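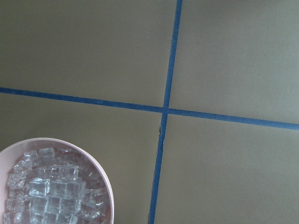
Rain gauge network, progress to May

Of the 2,523 hourly readings due from the Brokine and Flandura stations, 2,349 came in and passed checks. Most of the missing ones are from Flandura, where the logger lost power overnight – the battery has been replaced.

Kenta Sugiyama has moved the Plisska gauge away from the tree line. Readings there before the move are marked as low quality and left out of the monthly totals.

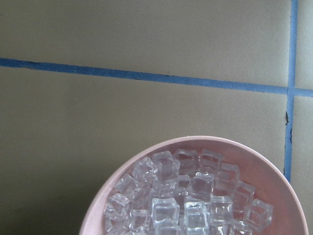 Bowl of ice cubes.

The hail log now has 327 entries from 9 observers. Reports sent without a time are kept but not mapped.

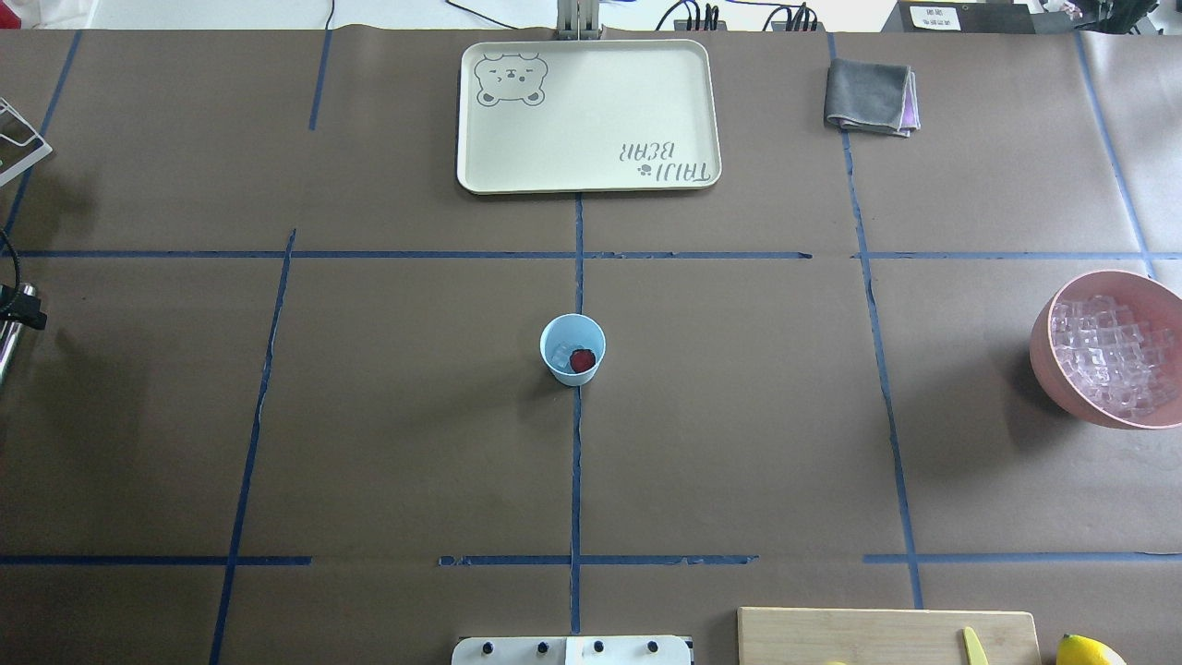 Next period

Install the Murakami station, then compare its temperatures with Brokine for up to 9 weeks. The mast is on order. No change to the budget is requested.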